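Household manipulation (robotics)

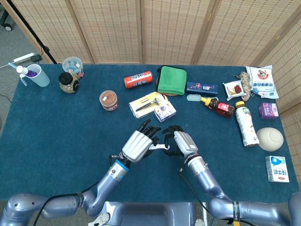
A two-armed robot with a small white object in the fingertips of its left hand, at a table of household goods.

Last edited 2020-07-30 by Junhao Cui

Household manipulation is the branch of robotics concerned with handling everyday goods in homes, small shops and similar places. It covers picking up, turning, opening, passing from hand to hand and putting away. The term is also used for light shop-floor work such as shelf filling and the packing of mixed orders. It does not normally include floor cleaning or lawn mowing, for which single-purpose machines have been on sale for many years.

Background

Factory robots handle parts of known shape in known positions. A kitchen or bathroom offers neither. A toothbrush standing in a cup, a folded towel, a sauce bottle lying on its side and a coil of twine each call for a different grasp, and the soft items change shape when touched. Early work used simple two-fingered grippers and a short list of rigid objects. Hands with jointed fingers came into wider use later, partly so that tools and packets made for people could be held without special fittings.

Typical tasks

Tests are usually set out on a table with goods of mixed size. Large rigid items such as cans and cartons are regarded as the easiest group. Thin or small items are harder, because the fingers hide them from the cameras at the moment of contact. Two-handed tasks, among them unscrewing a lid or passing an object from one hand to the other, also require both arms to work close together without touching.

The Vestville trials

A series of trials was held at Vestville in June, using 50 household objects and 160 timed attempts for each machine. The Omik system, which had two arms, lifted rigid containers in 97 per cent of attempts. Results for cloth and for flat packets were much lower, and the report gave no single score for the whole set. The Kekero entry was entered for the shelf-filling part only and completed 7 of its set tasks.

Zhong, who wrote the report, held that most failures occurred after the grasp, when an object slipped or turned in the hand. The report also noted that a person cleared the same table in a small fraction of the time.

Present state

Machines can now carry out a number of separate chores under supervision, provided that the objects are known and the lighting is steady. No system in the Vestville trials completed a full tidying task without help. Shop-floor use is somewhat further advanced, as goods there are packaged in regular shapes and arrive in known order. Cost, speed and safety near children remain the main obstacles to use in the home.

See also: Grasping; Robot hand; Service robot

Filed under: Robotics | Domestic technology | Articles needing more references

This site uses cookies to remember your reading settings. By continuing to browse you accept their use.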